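HSK 214 Surface Finishes and Coatings
Unit 6 handout: Gloss, sheen and hiding power
Instructor: Samina Dogar
Revised Apr 13, 2016

Reading for this unit: course pack chapter 8, sections on pigment volume and on reflectance. The worked problem in the last section is discussed in lab.

6.1 Terms

Gloss is the share of light a dry film reflects in the mirror direction. It is measured at a fixed angle from the perpendicular. The common angles are 20, 60 and 85 degrees. Start with 60. If the reading is above 70 gloss units, repeat at 20. If it is below 10, repeat at 85. The change of angle spreads out readings that would otherwise bunch together at one end of the scale.

Sheen is used loosely in the trade. In this course it means the 85 degree reading only. A wall can look flat from the front and still show a clear shine when viewed along its length toward a window. Students lose marks every year for reporting a 60 degree value as sheen.

6.2 Pigment volume concentration

PVC is the volume of pigment and filler divided by the total volume of dry solids, given as a percent. At low PVC the binder covers every particle and the surface dries smooth. As PVC rises, particles begin to break the surface and scatter light in all directions, and gloss falls. At the critical value (CPVC) there is just enough binder to fill the gaps between particles. Above it, air enters the film.

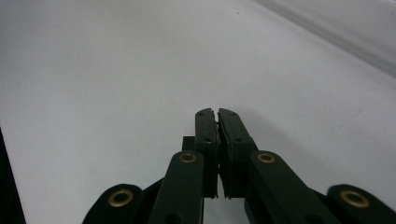
Air in the film has two effects. Hiding power goes up, as the difference in refractive index between pigment and air is larger than between pigment and binder. Scrub resistance goes down, often sharply. Ceiling paints are commonly made above CPVC for the first reason and are poor wall paints for the second.

6.3 Contrast ratio

Draw the paint down over a black and white card at a stated film thickness. Let it dry flat, away from drafts. Measure reflectance over the black half and over the white half, then divide the first by the second. A ratio of 0.98 is treated as full hiding. Always state the wet film thickness with the result - a ratio without it cannot be compared with anything.

Tinting toward gray raises the ratio. A small amount of black will make a weak white paint appear to hide well, at the cost of brightness. Report the reflectance over white next to the ratio so that this shows up.

6.4 Worked problem

The Bretov formula in the course pack has 300 mL of pigment and filler and 450 mL of binder solids per batch. PVC = 300 / (300 + 450) = 40 percent. Assume a CPVC of 55 percent. The film is below critical.

a. Find the volume of filler to add, with binder unchanged, to reach 55 percent.
b. State what you expect to happen to the 85 degree reading, and why.

Answer to (a): 250 mL. Bring (b) in writing to the lab led by Loubna Ait Ali. Draw-down cards are kept in cabinet 8; sign for the gloss meter before taking it out.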